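Seating That Lasts: A Conversation with Rebecca Marchetti

As furnishings coordinator for the Plomel Study Center, Rebecca Marchetti is responsible for 141 stools, together with the chairs, tables and soft goods on three floors. The Center replaced much of its seating in September, and she agreed to discuss the choices made and the care the new pieces require.

The decision to keep wooden stools was made early. "We looked at molded seats throughout, and we do use them in the reading rooms," Ms. Marchetti said. "But a round wooden stool can be sanded and oiled again. Some of ours came from the old Zernard building and are still in daily use."

Comfort was the principal complaint in the survey that preceded the purchase. Of 200 responses, the largest share asked for padding on the stools. The Center considered fixed upholstery and decided on separate cushions, which can be washed and exchanged between rooms.

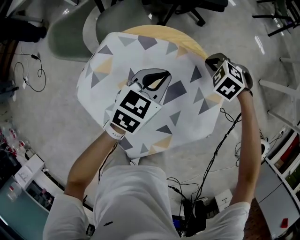 "A square cushion on a round seat is a compromise, and I was against it at first," she said. "The corners hang over a little, and the cushion turns when people get up. Staff straighten them at closing time. The round ones we tried from Groleck stayed in place better, but the covers shrank and we could not get them back on."

Pattern was chosen with the same attention to upkeep. Ms. Marchetti favors small scattered shapes on a white ground, with gray and mustard yellow among the preferred colors. "Plain white shows every mark by noon. A print is more forgiving, and the yellow is cheerful in a room with a gray floor."

The cushions and spare covers cost $2,625 in total. Covers are washed cold, dried flat and put back with the seam toward the underside. Wooden seats are wiped with a damp cloth and oiled twice a year.

Asked what remains to be done, Ms. Marchetti mentioned the Hyun Room, where the seating has not yet been replaced. "We still have the high stools there, and no cushion we own fits them. I have asked for samples in two sizes and expect to try them this winter."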